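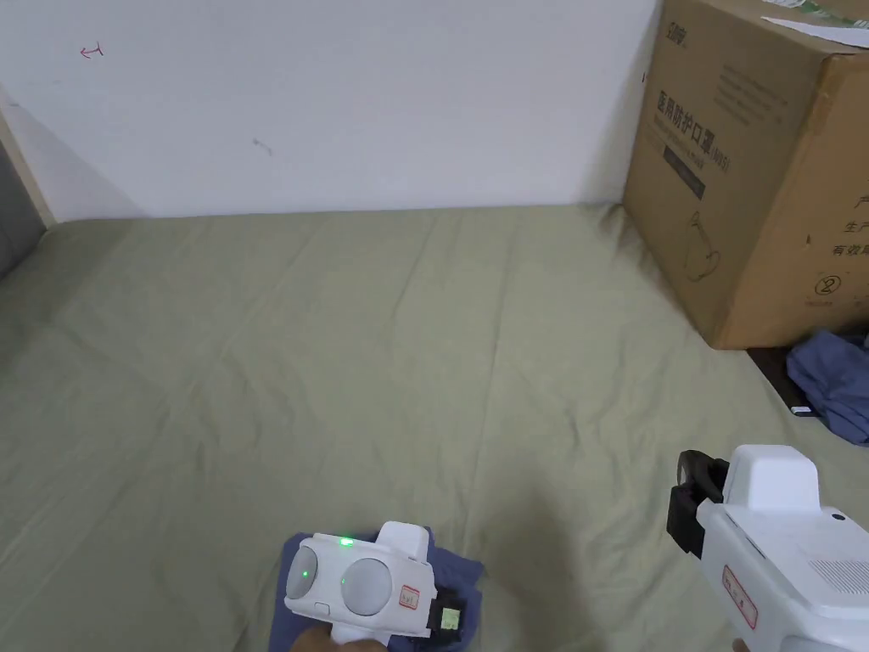
Both handheld grippers over the bed sheet, with the folded navy cloth under the center one.

Share 12 | Comments 2

Comparing two handheld grippers on cloth

Cloth shows up differences between grippers that blocks and cups hide. Randi Amundsen wrote the first version of this test for the Plonisora bench, and we have used it since August to compare the Parnix and Floster jaw settings.

Setup

1. Spread a plain sheet over a flat surface. Pull it fairly tight, but leave the small wrinkles.
2. Fold one cloth and lay it on the sheet. Pick a color that stands out from the sheet.
3. Turn on both grippers and check that the head camera sees the tips when your hands are at working height.
4. Keep a clear patch of sheet between the two grippers for laying the cloth down.

Running the test

Start with the first gripper. Close it on the top layer only, lift to 11 cm, hold for a slow count, and lower the cloth onto the clear patch. Write down whether it took one layer, several, or none. Refold the cloth and repeat with the second gripper. Swap hands halfway through each set.

Do at least 12 lifts per setting. Our last full round came to 193 lifts and took most of an afternoon, including refolding.

Reading the results

Count a lift that brings up the sheet as a miss. If one gripper misses more at the edge of a fold than in the middle, try a lower wrist angle before changing the jaw setting. The Hosoda controller logs closing force, so save that file with your notes.

Search this site: enter keyword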